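The Grip That Wouldn't Let Go

A stop that did what it was told, and a gripper that did too

The fault log from the Pradport food-handling cell runs to 1,237 entries, and the one that mattered is four words long: "Protective stop, tool closed." It was written on 10 March 2019, during a trial run on whole vegetables, and for a while it was read as routine. Protective stops were common in that cell. The arm met more resistance than its force limit allowed, the controller halted motion, and an operator cleared the message and started again.

On that occasion the operator had a fingertip between the gripper and the board. She had reached in to straighten a cucumber that had rolled as the fingers came together. The arm felt the contact and stopped, well inside its limit. The gripper did not stop. It was still working through a close command issued before the halt, and it went on to its full set force of 40 newtons, with the finger in it.

The injury was a bruise. What concerned Awuor Nyamweya, who was brought in to review the cell, was the time it took to get free. The release button on the teach pendant was inactive during a protective stop. Clearing the stop required a second person to acknowledge it at the cabinet, 4 meters away. The only other way out was to cut power, and the gripper's drive was self-locking, so it would have held its position with the power off.

Nyamweya traced the behavior to the way the two machines had been joined. The arm and the gripper came from different suppliers. The arm's safety functions covered its own joints and nothing beyond the tool flange. The gripper took its commands over a separate serial line, through a software bridge called Goten, and Goten treated a protective stop as a pause in the arm program only. Any command already sent was left to finish. Each part met its own specification.

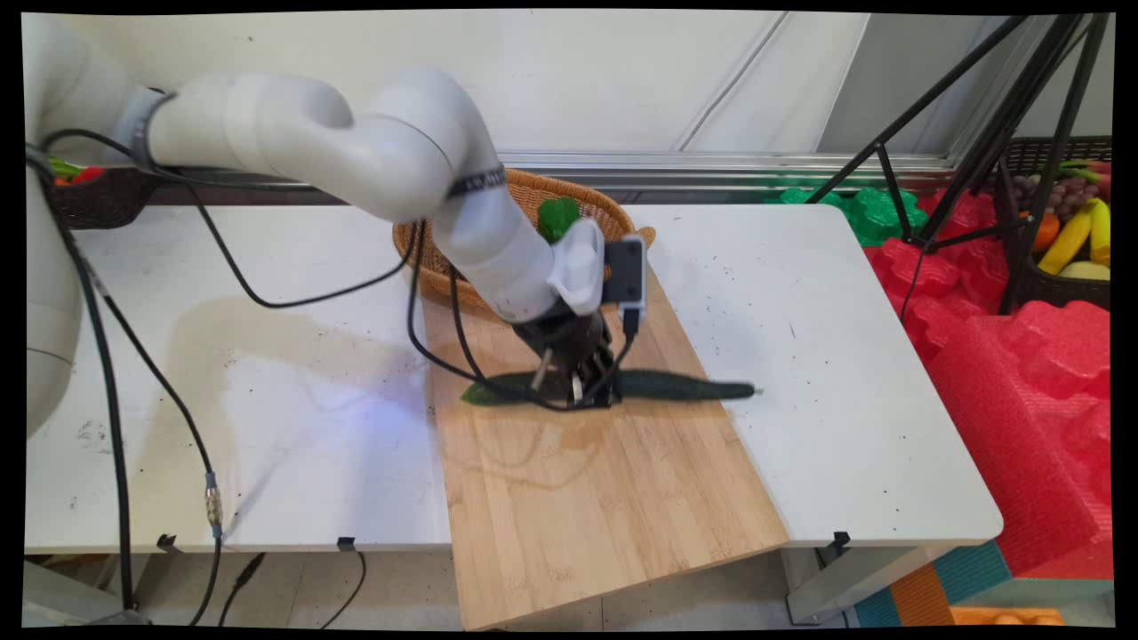 Mbwambo disagrees with part of that reading. The gripper should never drop its load on a stop, he argues, and a blanket rule to open the fingers would trade a pinch for a falling object, or in some cells a falling blade. He would hold position at the moment of the halt, cut the closing force to zero and leave the rest to a manual release on the tool itself.

The revised cell follows that line for the most part. When the arm enters a protective stop, a hardwired signal now goes directly to the gripper and bypasses Goten. The fingers freeze where they are. A release button mounted at the board backs them off by 2 millimeters per press and works in every state except full power loss. For that case a hex key is kept on a hook beside the cell, and the override screw has been marked with yellow paint.

The default closing force was also lowered. The original value had been carried over from a job with glass jars, and no one had revised it for produce. Soft items do not need it, and the higher setting had been splitting the skins of ripe tomatoes – a quality complaint that sat in a different log and was never matched with the stops.

The risk assessment gave the gripper one line, under "low energy, negligible." Nyamweya's version gives it four pages, with separate entries for closing, holding, power loss and restart. Restart proved to be the awkward one. On the old software, clearing a stop resent the last gripper command, so a hand withdrawn too slowly could have been caught a second time. The bridge now discards its queue and waits for a fresh command.

A second cell, at Grisgate, uses the same arm and the same bridge with a different gripper. It was checked in July and showed the same fault on the first test. The wiring change has been made there. The release button was still on order when the report was closed.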